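Ranger les pailles avant la saison

La buvette rouvre en mai et j'ai commencé par le plus petit : les pailles. J'en avais commandé 400 chez Prasto, sous papier, et il en restait de l'an dernier au fond d'un sac. 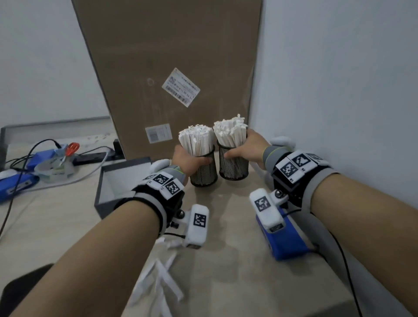
Côté rangement, j'ai d'abord pensé à des bocaux, trop lourds et trop larges pour le comptoir. Les pots à crayons en maille noire font bien mieux l'affaire. Deux côte à côte, bien serrés, et le papier blanc dépasse en haut. Certains bouts sont déchirés, je les passerai en premier.

Pour le reste, j'ai sorti la boîte carrée gris foncé, sans couvercle. On y pioche sans regarder, mais tout part de travers dès qu'elle n'est pas pleine. 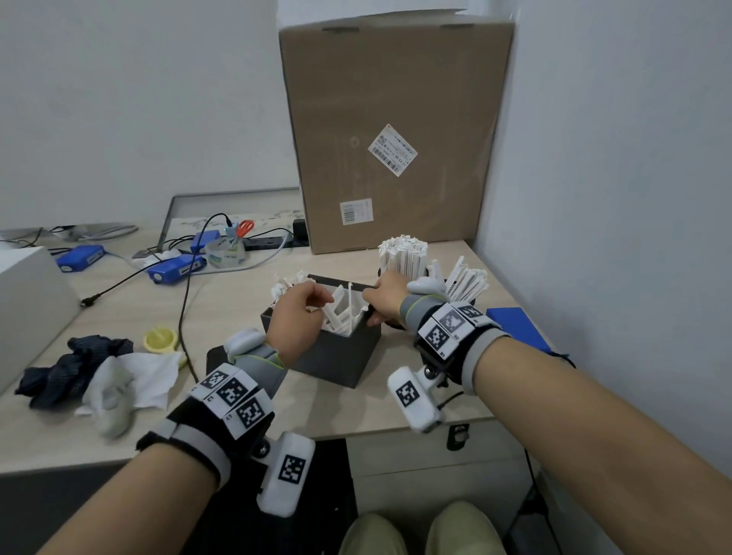 Je cherche encore un modèle à compartiments. Le Bruvum me plaisait, il lui manque 6 cm en hauteur. J'irai voir chez Hennessy, à Edham, un matin.

Les poignées de pailles se prennent mieux par le milieu - par le bout, le papier s'abîme.

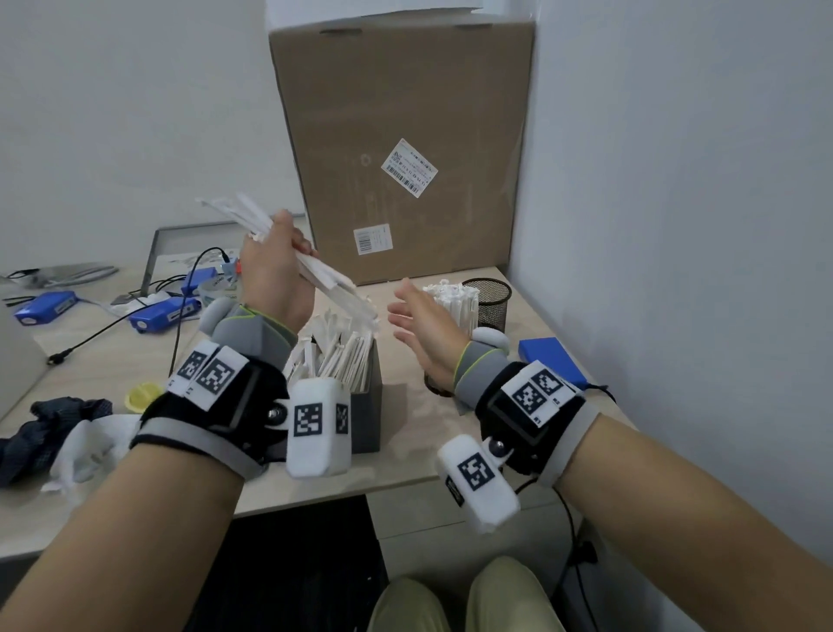 Reste à faire

Les serviettes, les gobelets, et le tiroir du bas.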